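Budgeting for a Gripper Setup in the Test Kitchen

Tips for small shops planning their first purchase

Start with the jobs. Before asking for a quote, write down the household tasks you want to cover and the heaviest item in each one. We listed lids, bottles, cans and small appliances. That list ruled out two kits we had liked on paper, including the bigger Karras, which opened wide enough but was tiring to hold by the end of a morning.

Price the pair. Most sellers quote one hand-held gripper, and two-handed work needs two. Ask whether mounts, cables and charging gear are included. On our Clanberg quote they were a separate line that came to $800, and it was on the second page.

Set aside money for finger pads. They wear faster than anything else on the tool. We pay $22 a set from Billix and change them when the texture goes smooth. Keep 3 sets on the shelf, all from the same batch if you can get them. Mixed batches don't always close evenly.

Buy used appliances. Thrift stores and apartment clear-outs are fine for this. Check hinges and latches in the store, and walk away from anything with a cracked handle. Cut the budget here before you cut it on the grippers.

Measure your tables. A work surface that suits a seated person may be too low for someone standing with a tool in each hand. Try a borrowed table for a week before ordering.

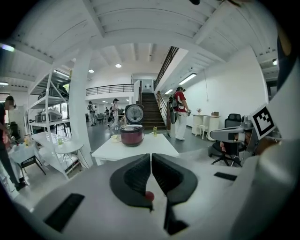
Floor space costs money too, and it tends to get left out of the first budget. Mark out each station with tape and walk between them while wearing the gear. Allow for the lid as well as the base when you place an appliance. A rice cooker with its lid swung all the way up, like the maroon one on the white table, needs clear height behind it, and a can or a small box set down close by takes up room you may want for your hands. Tall shelving is the cheapest way to get spare machines off the tables. Put the heavy ones low.

Check the lighting before you sign for the room. Adding fixtures to a high ceiling later can mean renting a lift. Ours was $70 for the afternoon, plus the lamps.

Ask about repairs in writing. Redness would loan us a unit while ours was in the shop, and the others would not. Find out who pays shipping each way.

Keep a parts log from the first day. A notebook is enough: date, part, which gripper, what it cost. We go through ours in June, when the next order is due.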